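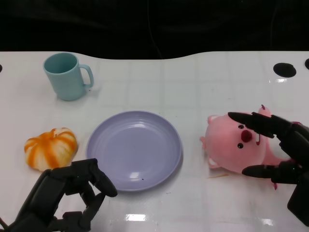 Sarnach's grasp planner, release 4, replaces scripted finger closure with a policy trained on 2333 teleoperated demonstrations. Soft objects are the harder case. With the pink plush, the right hand pinches from the side, one finger over the head and one beneath the body, and the planner picks this grip without a model of the toy. Rigid items such as the lavender plate still favour the older Verbruggen controller.

Setup took 10 minutes. Jin-sol Seol's calibration notes are clear, but the logging tool is slow and its grey-on-grey plots are hard to read. Recommended for labs already working with deformables.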